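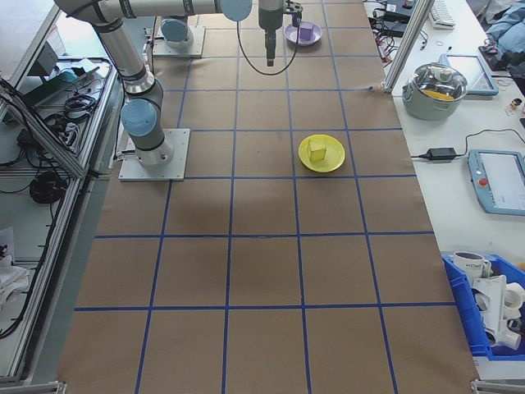

O prato amarelo com o seu cubo, o lilás mais ao fundo, e a fita azul por todo o lado.

O jantar de quadrados

Em Grirkville, quem quer sentar-se à mesa tem primeiro de a forrar. O regulamento é antigo e pede papel pardo, fita azul e uma paciência que eu perdi em junho, algures entre a segunda tira e a terceira.

Comprei a fita na Flistard. Paguei 89 moedas por um rolo que prometia descolar sem deixar marca, promessa que também me fizeram quando casei. O papel veio de casa da minha mãe, já enrugado, e enrugado ficou. Passei-lhe a mão por cima umas vezes, com a autoridade de quem passa a ferro sem ferro, e ele continuou a ondular como se respirasse.

Às 9 da manhã tinha a grelha feita. Faltava pôr a mesa.

O prato amarelo foi para o meio, um nadinha à direita, porque o meio exacto é reservado aos mortos e às visitas do município. Em cima dele, um cubo amarelo mais pálido. Afastei-me para ver. O cubo estava ligeiramente à esquerda. Aproximei-me, respirei fundo, voltei a afastar-me. Continuava à esquerda, com ar de quem já lá morava.

- Deixa estar - disse a minha mãe, da porta. - O teu pai também nunca ficou ao centro de coisa nenhuma.

O prato lilás pus lá ao fundo, com o cubo roxo. Esse calhou mesmo no centro, à primeira, sem eu fazer o mais pequeno esforço, o que me pareceu uma falta de respeito para com o amarelo.

Ora, a tradição diz que o roxo é a sobremesa e que ninguém lhe toca antes de acabar o amarelo. Diz também que os quadrados vazios pertencem aos convidados que não vêm. Eu tinha convidado mais de 300 pessoas, por educação, contando com a falta de educação delas. Metade de baixo da mesa, portanto: papel, fita e ausências. Nunca recebi tão bem.

A minha mãe sentou-se do lado do amarelo e atou o guardanapo ao pescoço.

- E isto come-se com quê?

Fui ver ao regulamento. O capítulo dos talheres remetia para o anexo, o anexo remetia para o Mak, que é o jornal da terra, e o Mak tinha saído nesse dia só com a necrologia e os horários do barco para Bitport.

- Não diz - respondi.

Ela olhou para o cubo durante muito tempo. Depois pôs um dedo na beira do prato e rodou-o um bocadinho, muito devagar, até o cubo ficar à esquerda de outra maneira.

- Está insosso - disse ela, sem ter provado nada, e mandou-me ir buscar o sal.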